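Jan 6, 2021 – bench notebook, dirt track bike

Back in the shop after the break and the bike is right where I left it, front end up on the stand and the rear wheel in the corner. I had big plans to do the whole top end over the holidays and I did about half of it, so let me write down where things stand before I forget again.

Forks first. Drained both legs. The left one came out the color of weak coffee, the right one was much darker and smelled awful, so I think the right bushing has been going for a while (it would explain the chatter I kept moaning about at Dendmont, where I blamed the track all night long). Pulled the right leg down and yes, the bushing is worn through to the copper on the front side. New pair of bushings and seals ordered from Arellano. They said two days, we'll see. I am not putting the left one back together with the old parts even though it looks fine. Did that last year and regretted it.

Oil level – I set both legs from my own old notes and then found a second note in Apinya's handwriting that says to go 5 mm higher for a heavier rider. I'm the heavier rider! So when the seals come in, go with her number and not mine. Apinya, if you're reading this, please write the date next to these things, I had no idea whether yours came before or after the spring swap.

Rear sprocket. Currently a 49 on the back, which was good at Nedness when the surface went slick but ran out of legs badly on the long straight at Dendmont. I was on the limiter well before the turn. I want to try two teeth smaller for the first practice in February and keep the 49 in the van. Chain length should be okay, the axle is sitting near the front of the slot right now so there's room to go back. Check the chain guide clearance with the smaller sprocket on, I remember it rubbing on the old swingarm but this one is different.

Rear wheel bearings feel notchy on the sprocket side. Only a little, but I spun it with my finger inside the race and there's a definite catch. Ordered those too while I was on the phone. Drift is in the second drawer, the brass one, please nobody use the steel one on this hub again.

Top end. Piston looks good, ring gap measured inside the limit, slight scuff on the intake side that doesn't catch a fingernail. I'm going to run it. Apinya thinks I should change it now and save myself a bad evening in the pits, and she's probably right, but there are over 7 hours on it and I'd really like to get through the first couple of practice days before I spend that money. Cylinder cleaned, base gasket surface scraped, old gasket came off in tiny pieces and took me most of an hour with a plastic scraper and a lot of bad language.

Carb is back together. Went one size leaner on the pilot for the cold mornings, then thought about it over lunch and put the original back in. Going leaner in cold air is backwards and I knew that. Main jet untouched.

Tires. The Rumaton club sent out the new tire list and the rear I've been using is still on it, thank goodness, so the two new ones on the rack are legal. I haven't cut either of them yet. Last season I went too deep on the edge blocks and they started folding over by the main event, so shallower this time, and only on the left shoulder to begin with. The front can do another meeting.

Steel shoe needs welding. The toe has worn thin and there's a hairline on the strap loop. Taking it over to Apinya's place with the bent peg bracket, she has the better welder and a much steadier hand than me.

Still to do before February: seals and bushings, wheel bearings, torque the head, new clutch cable (the old one is fraying at the lever end), bleed the rear brake, find the other number plate. I swear it was hanging behind the door.

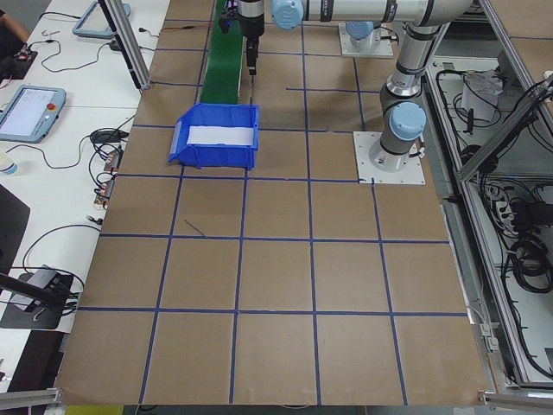

Do the new fork seals go in before or after the bushings?

After. The bushings slide in first, then the washer, then the seal with its lip facing down toward the oil, and the clip and dust cover go on last.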